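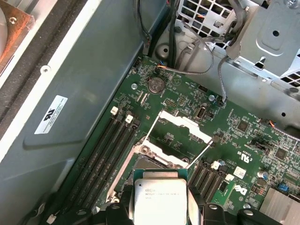 Kelechi Haruna wrote in after my last column to say that fixing things at home is a hobby for people with too much time, and that anyone who values an hour of their life should buy the new one and move on. I've been chewing on that for days, and I keep having the argument with Kelechi in the shower, so I may as well have it here.

First, the part where Kelechi has a point. I once spent most of a rainy October trying to save a Rantala toaster that cost me 35 dollars. I took it apart on the kitchen table, lost a spring in the carpet, found the spring, lost a different one, and ate cold bread for the better part of a month. If you'd paid me by the hour for that job I could have bought toast for the whole street. My wife still says "how's the toaster" when I walk into a room holding a screwdriver.

But I don't think the toaster was a waste, and this is where Kelechi and I part ways. Before that month I had no idea what was in a toaster. I figured it was sort of magic and sort of dangerous, and that people in a factory somewhere understood it so I didn't have to. Now I know it's a few wires, a spring (two springs!) and a catch. When the vacuum quit the next winter I wasn't scared of it. Turned out to be a sock.

I do the family computers now too, which would have made my younger self laugh out loud. My son's old desktop was so slow he'd start it up and go make a sandwich. We opened it together, read up for a couple of evenings, swapped what needed swapping, and he's still using it for school. He told his friends he built it. Fine by me — he held the flashlight and he did all the worrying.

What gets my goat is that so many things are put together these days as if we were never meant to look inside. Glue where there used to be screws. Screws with heads shaped like some kind of flower. I have a Calarus kettle with a bottom that will not come off without breaking, and I called the company to ask how their own people open it, and a very polite woman told me they don't. They send out another kettle! I've got a sewing machine in the hall closet that was made in 1898, and it came with a little booklet showing where the oil goes. It has outlived everyone who first used it, and it'll hem a pair of jeans this afternoon if you ask nicely.

My neighbor Wilmer Arboleda thinks I'm too hard on the new stuff. He says his Plirken washer does a better job with less water than anything his mother owned, and I believe him, I've seen his shirts. I'm not asking for the old machines back. I'd just like the new ones to come with a door I can open, and a part I can order without begging.

As for the hour of my life, Kelechi, I'm going to spend it on something. Left alone I'd spend it looking at my phone. Some nights I'd much sooner be at the table with the radio on and a bowl for the screws, getting it wrong.

The toaster works, by the way. Only on the left side, and you have to hold the lever down for the first bit, but we're used to it.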